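Notes on keeping a small electric pot, from the Canero kitchen pages. Text by Radka Perić, with corrections from Fabian Hauser.

A countertop electric pot gets used more when it lives on the counter. Ours has stayed out since April, and these are the habits that stuck.

## Where it sits

Pick a flat spot with the control panel facing you. Leave room on both sides for the handles, and keep the plate you plan to eat from next to the pot. You will want somewhere to put the food once the lid is off, and crossing the kitchen with a dripping ladle makes more mess than the cooking does.

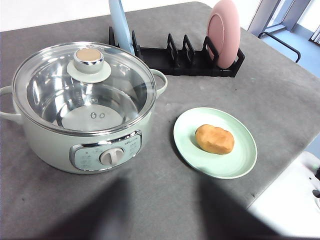

## Filling

- Look for level marks on the inner wall before you pour. On many pots they are faint and easier to read with the lid off and a light overhead.
- Stay under the top mark. Noodles and milk foam up, so stop well below it for those.
- Pour water in first, then turn the dial. Never heat the pot dry.
- Stock cubes go in after the water is hot. They stick to the bottom otherwise.

For plain rice we use 2 cups of water to one of rice and let it stand with the lid on when the heat is off. Fabian likes it drier and takes out a few spoonfuls.

## Wiping the outside

A matte finish in a pale green shows grease sooner than a shiny one. Wipe it after every use, once it is cool and unplugged. A damp cloth with a drop of dish soap is enough. Go around the lower curve where the body meets the surface under it, where drips collect and turn brown.

Don't use scouring powder. I tried it on an older Dradden pan and the dull patch is still there.

A gray surface underneath hides crumbs and dust very well, so run your hand over it before you decide it is clean. If you keep the pot on a tray, clean along the inside of the rim too.
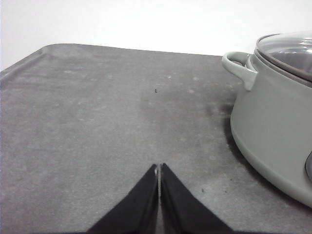 ## Lid and knob

1. Lift the lid away from you so the steam goes toward the wall.
2. Wash the glass by hand. Food gets under the steel rim, and an old soft toothbrush reaches it.
3. Check that the knob is tight. A loose one can usually be snugged up with a screwdriver from the underside.
4. Dry the lid fully before it goes back on, or the pot will smell stale by morning.

## Drying plates beside the pot

A small rack next to the cooker saves a cabinet trip. Stand plates upright with a slight backward lean so water runs off the face. A single plate can go in the first slot, close to the cooker, as long as the handle stays easy to grab. Move the rack over when you are boiling something that spits.
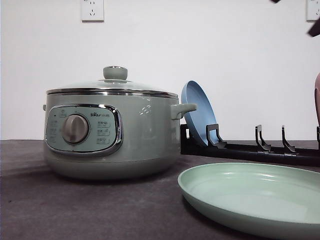
## Dial and labels

- Turn the dial back to off before pulling the plug.
- Clean printed labels with a soft cloth only. The small lettering wears away if you rub hard.
- Use a dry cotton swab around the chrome trim.
- If the lettering is too small to read at arm's length, copy the settings you use onto a card and tape it inside a cabinet door.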